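Chamado 436 — Cozinha, bancada do canto
Produto: vedante de junta Plodby
Aberto por: Thịnh Diệp
Estado: em acompanhamento

Boa tarde! Volto a escrever porque a fita ao longo da parede (a das notas musicais, que toda a gente cá em casa adora) anda a dar-me dores de cabeça. Passei o vedante em maio e, desde então, fico com gordura agarrada à junta sempre que cozinho a sério. Já limpei com água morna e detergente, já usei o spray da Pyo, e ao fim de uns dias volta tudo ao mesmo.

É no canto que trabalho mais: cutelo, tábuas, tacho, tudo encostado à parede à mão de semear.

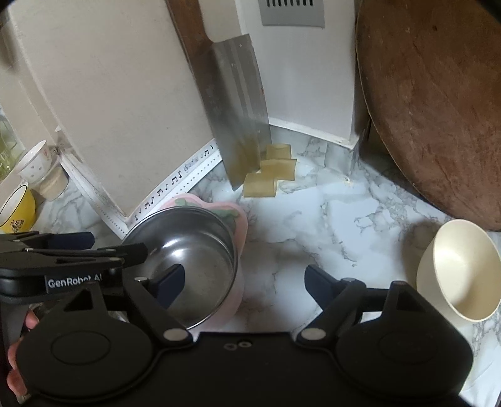
Posso deixar as tábuas encostadas à parede enquanto o vedante cura?
Convém afastá-las durante as primeiras 23 horas e só depois voltar a pôr tudo no sítio.

Pois, essa parte falhei, confesso! Voltei a arrumar as coisas logo a seguir ao jantar. Ontem tirei tudo da bancada, raspei o excesso com um cartão velho e passei um pano com álcool — saiu bastante sujidade, mais do que eu esperava. Gastei 2 panos só no canto.

Depois deixei secar de um dia para o outro e pus tudo de volta, incluindo o tacho, com a base cor-de-rosa por baixo, para ver se a junta aguentava o uso normal.

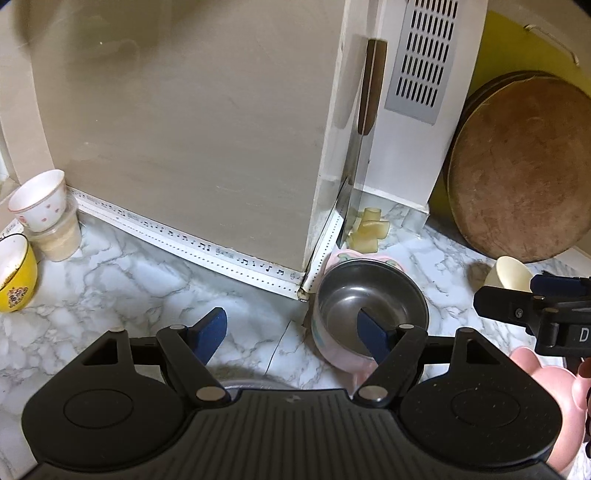
De manhã passei o dedo junto à parede e continuava um bocadinho pegajoso, mas muito menos. O meu plano é repetir o álcool hoje à noite e aplicar uma segunda camada fininha. Tenho ainda o tubo de 149 ml da Plukard, por abrir — dá para pôr por cima do Plodby ou tenho de tirar o antigo todo? Digam-me antes das seis, se puderem, que depois começo a fazer o jantar.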